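Furkinar Support > Touch & Handling Kits
Print this ticket | E-mail this ticket
Last updated: August, 4:40 pm

Ticket 216: Billow tray kit, musty smell + blue coming off rope
Site: Gutunstead day center
Opened by: Rizal Lumenta
Status: Open, waiting on site

8:15 am
Kit came back off loan this morning, smells. Like a gym bag. Lid had been on tight the whole 21 days, borrower says they "gave it all a rinse" before packing. Also pale blue streaks on the floor of the tray, down in the diamond pattern. Don't wipe off with a paper towel. Next group wants it tomorrow at 10 so need an answer quick.

8:40
Took everything out, washed the tray in the counter sink with dish soap, warm water. Soft brush. Streaks lighter, still there. Tray itself doesn't smell once it's empty. So it's one of the items. Put the lot back on the tray next to the sink so I can go thru them.

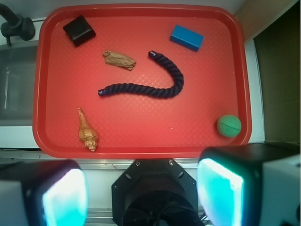 Kit contents on the tray, sink side. Rope across the middle.

9:05
Sniff test, one at a time, lid off, window open:
- ball: fine
- blue block: fine. Rubbed it hard with a white cloth, no color
- shell: faint, sort of beachy, I think that's just shell
- black square: fine
- brown piece: a bit woody, ok
- rope: yep. It's the rope.

9:20
Rope. Middle of it is still damp when you squeeze, outside feels dry. So it was packed wet. White cloth, damp, pulled along the length = blue on cloth right away. Dry cloth = nothing. So dye runs only when wet. I'd say that's the streaks solved too, somebody laid it down wet on the tray and left it.

Checked the care card. Card says "wipe clean" for the whole kit and nothing else. Doesn't say if the rope can be soaked. Calling Santoso, they supply the ropes.

9:50
Santoso line busy. Left message.

10:30
Santoso called back. Their advice:
1. Cold water only, never warm. (I'd have used warm.)
2. Soak 10 min, change water, keep going until it stays clear.
3. Squeeze in a towel, don't wring, twisting opens up the strands.
4. Hang it, 24 hours minimum. No radiator, the ends don't like heat.
5. Teaspoon of white vinegar in the last soak for the smell. They said vinegar doesn't fix the dye, thats an old wives thing, it's just for the smell.

They asked if there's more than one rope with the same problem. Only have the one here.

11:10
First soak. Water went the color of jeans. Changed it.

11:25
Second soak, still blue but you can see the bottom of the bowl.

11:40
Third, pretty much clear. Did the vinegar one after. Towel squeeze, left a faint mark on the towel.

1:30 pm
Tested the streaks meanwhile. Baking soda paste, left it on 15 min, soft toothbrush along the diagonals. Most of it gone. The rest you only find if you tilt the tray to the window. Didn't try bleach, didn't want to dull the red. Not going to chase it further.

2:00
Went over the rope bit by bit checking for loose strands, soft spots etc. Twist is still tight, felt no thin places.

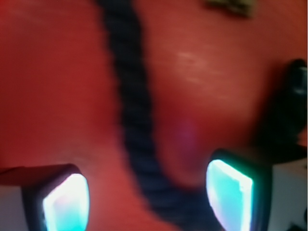 Rope over the red tray, close in.

2:20
Problem: 24 hours of hanging takes it past 10 tomorrow. Options as I see it:
a) send the kit out without the rope
b) send it with a substitute
c) push the booking

Leaning a. The group can do the session fine on the rest, rope is mostly for the "rough or smooth, which end is which" part. But the check-in sheet will flag an item missing and they'll get a reminder e-mail every morning till it's back. Can someone turn that off for this kit? I can't see the setting from my login.

Also, while I'm here, care card needs a rewrite. "Wipe clean" told the last borrower nothing. Suggest:

ROPE: do not wash. If it gets wet, tell us and send it back in its own bag, not in the tray with the lid on.
SHELL + BROWN PIECE: dry cloth.
BALL, BLOCK, BLACK SQUARE: damp cloth, dry off before packing.
TRAY: soap and water, dry it before the lid goes on.

2:35
Spread the kit out again to see if the list above covers it all. It does I think. Anything I've missed shout.

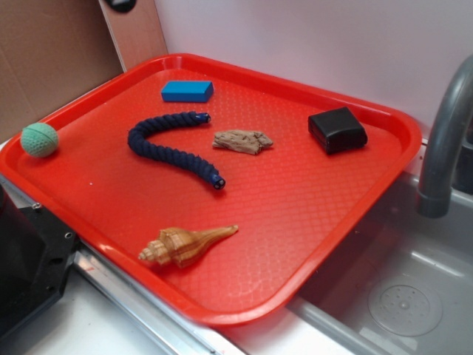 Gøran Myklebust, 3:10 pm: Go with option a, I've switched the reminder off for this kit until you mark the rope returned. Two things on the card. Please add a line about the shell, we had one at another site put away damp and it smelled far worse than any rope. And "send it back in its own bag" needs to say paper bag or mesh, otherwise people will use a zip bag and we're back where we started. Did you note which batch the rope came from? Santoso will ask.

3:25
No batch tag on it that I can find. Might have been on the wrapper, wrapper long gone. Will ask them if they can go by order date.

Shell line added, bag line changed. New card printed, 2 copies, one in the lid and one for the shelf.

4:40
Rope hung up in the store room over a towel. Smell mostly gone, slight vinegar. Will squeeze test the middle tomorow after lunch and update. Leave ticket open pls.

Related tickets
Billow tray kit: lid won't seat on one corner
Shell smells after cleaning
Missing item reminders sent twice
Santoso rope: how to order a replacement
Care card template, handling kits

Print this ticket | E-mail this ticket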